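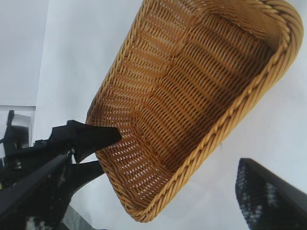 Page last changed: 5th May

The gauge at Erkwood reported every 40 minutes. In January it reported three times in one hour, and each reading put the river 600 millimetres above the last.

The operator at Salem checked the battery voltage, which was normal, and rang the pump station at Dondura. The line was open but no one spoke.
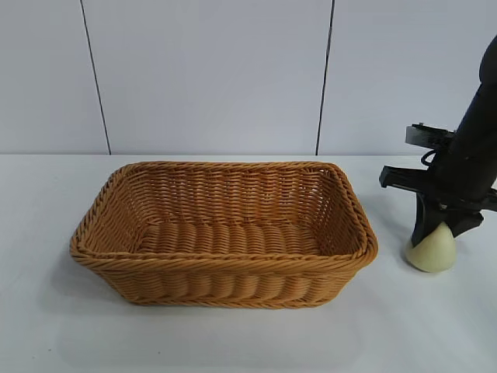 She logged the call and drove out. The Fullix recorder was in its housing, lid screwed down, paper dry. The river was at its usual level, grey and slow under the bridge.

She read the staff board twice and wrote the figure in the book. The recorder's figure was higher - well over the top of the bridge rail. 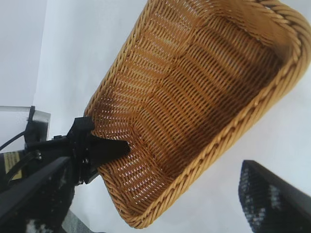 There was mud on the rail. She scraped some into a sample jar and labelled it with the time. It was still wet.

On the way back the radio gave the Dondura forecast as fine.

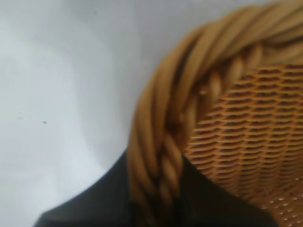 At Salem the next reading had come in. She entered it in the column, initialled it, and moved her car up the hill.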